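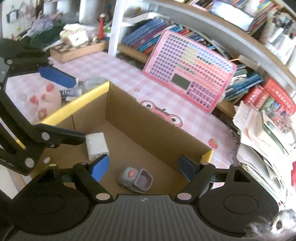
A cardboard box with a small gray robot toy in it.

Search this blog
Go

The Lawn Has Won Again

Sep 9, 2024

Back in April I signed up with an outfit called Trelari to look after my lawn. The fellow who came to quote walked one lap of it, sighed through his nose, and wrote down $487 for the season. I have 2,000 square feet of grass, and I'm using the word "grass" out of loyalty.

The plan was aeration, overseeding and 3 rounds of feed. They did all of it, on time, and left a little flag each visit telling me to stay off. The crabgrass can't read. By midsummer it had taken the strip along the driveway and was making inquiries about the front walk.

So I got a second opinion from Ludaseck, who do the place across the street. Their advice was to mow higher and water less often but longer. This cost me nothing and I resented it a little – I'd been scalping the thing for 12 years and thought it looked sharp.

I've now raised the mower two notches. The neighbors probably think I've given up. The back corner under the maple is still bare dirt, and Trelari wants to try a shade mix there before the leaves come down. I said yes, of course. I always say yes.

Print this post
E-mail this post

Recent posts
Gutters, Part Two
What I Paid for Mulch
The Hedge and I Are Not Speaking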